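Fenness Tub Return - Frequently Asked Questions

25 shares | 4 comments

How does the tub program work?
You buy takeout from a participating kitchen and pay a deposit for the tub. When you bring the tub and lid back, you get the deposit back. You can return to any kitchen in the program, including ones you have never bought from. There is no card to carry and no app.

Which towns are covered?
Fenness and Bosel. Plarnberg is not part of the program yet. Two kitchens there have asked to join, but the washing route does not go that far at present.

How much is the deposit?
$4 for a tub with its lid. The amount is the same for every size. It is listed on its own line on your receipt and is not taxed.

Do I need the receipt to get my money back?
No. The tub is enough.

What if I lose the lid?
You get half of the deposit back. Lids go missing more often than tubs and they are ordered separately, so we have to charge for them. If you find the lid later, bring it in and the kitchen will pay you the other half. You do not have to return them together.

Will any lid fit any tub?
Small and medium tubs share a lid. Large tubs take their own. If a lid will not seat, check that you have not mixed the two before you press harder.

Do I have to wash the tub first?
Rinse it, please. It does not need to be spotless - everything goes through the commercial washer at Talpur Street before it is used again. Dried-on rice and cheese are the usual problem. A tub that has been sitting in a car for a week should be rinsed twice.

Can I put it in the microwave?
The tub, yes. The lid, no. Take the lid off and cover the food with a plate or a paper towel. Lids that have been microwaved tend to warp and will not close again.

What about the dishwasher and freezer?
Both are fine for tubs and lids. Put lids on the top rack. If you freeze soup, leave a finger's width of space at the top.

Why does my tub have stains?
Tomato and turmeric leave color behind. A stained tub is still clean and still worth the full deposit. We pull tubs for cracks, deep scratches and chipped edges, and old ones go to a recycler.

How many tubs are out there?
We own about 2,000. Most weeks the greater part of them are in people's kitchen cabinets. If you have a stack at home, now is a good time to bring them back, as May is when the kitchens start to run short.

Can I keep one?
Yes, you have paid for it. We would still like to see it again someday.

Can I bring my own container instead?
That is up to each kitchen. Ask before you order.

I run a kitchen. How do I join?
Write to Teodor Marciniak, who handles new kitchens. He will want to know how many takeout orders you fill in a week and whether you have shelf space for two crates. Pickup of used tubs is twice a week.

Who do I contact about a refund that was refused?
Rukhsana Sandhu. Give her the name of the kitchen and the day you went.

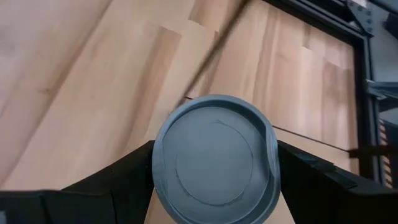
Page last changed: May 15, 2018

Related pages
- Where to return tubs in Fenness
- Where to return tubs in Bosel
- Crate and shelf sizes for kitchens
- Washing at Talpur Street

Contact us | © Fenness Tub Return | Back to top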